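How to Clear the Table into a Bus Tub (and Save Your Back)

When my kids were small I carried everything to the sink by hand, two plates at a time, and I must have crossed that dining room 50 times on a busy evening. Then my neighbor Samira Geagea, who used to work the floor at a diner over in Dinbridge, came for supper one night in May and brought her own bus tub. I laughed at her a little. By the time the coffee was ready the table was clear, and I bought one for myself that same week.

If you have never used one, a bus tub is just a wide, shallow plastic bin with a good rim to hold on to. Mine is a Gittins and it was not expensive. You can get by with a dishpan, but try to find something with a flat floor so the plates sit level.

What you'll need

A bus tub or a wide plastic bin
A rubber spatula for scraping
A bowl for scraps
A damp cloth

Step 1. Scrape first

Go around the table with your scrap bowl and your spatula before a single plate goes in the tub. I know it feels like an extra trip, and when people are tired and chatting it is very tempting to skip it, but a fork-sized lump of mashed potato under a plate will make the whole stack lean. Pour leftover drinks into a pitcher while you're at it.

Step 2. Set the tub down where it's going to stay

Put it toward the far side of the table, with open space in front of you to work in. Please don't balance it on a chair! I did that once with a full set of my good Emska dinner plates and I still think about it.

Step 3. Plates go in flat, biggest ones together

Start with your large plates and stack like on like. Colors don't matter one bit – ours are a jumble of plastic ones from the cookout box and I've stopped trying to match them. Small plates get their own spot on the floor of the tub, off to one side. Keep the stacks low, about 5 plates at most, so that you can still lift the thing when it's full.

Leave the cups out for now. Stand them on the table in front of the tub, mouths up, and let them wait their turn. At this stage I had a lavender plate stacked on one with a tan-pink rim, the little black plate beside them, the lime-green one still outside the tub, and the blue and coral-pink cups standing in front.

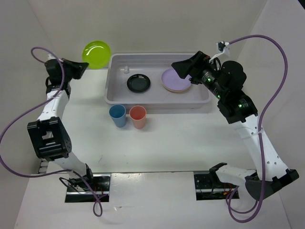

Step 4. Cups last

Once every plate is in, tuck the cups into whatever room is left. Plastic ones can nest if they're the same shape, but don't push them together hard or you'll be running them under warm water to get them apart again. Glasses I carry separately on a tray, always.

Step 5. Lift and carry

Bend your knees, get both hands under the rim, and hold the tub close to your middle. If it feels heavy, make 2 trips. Set it down right beside the sink and unload the cups first, then the plates, and give the tub itself a wash with a squirt of Nikness or whatever dish soap you like. Dry it well before you put it away – mine lives on top of the refrigerator, upside down, with the damp cloth hung over the faucet until morning.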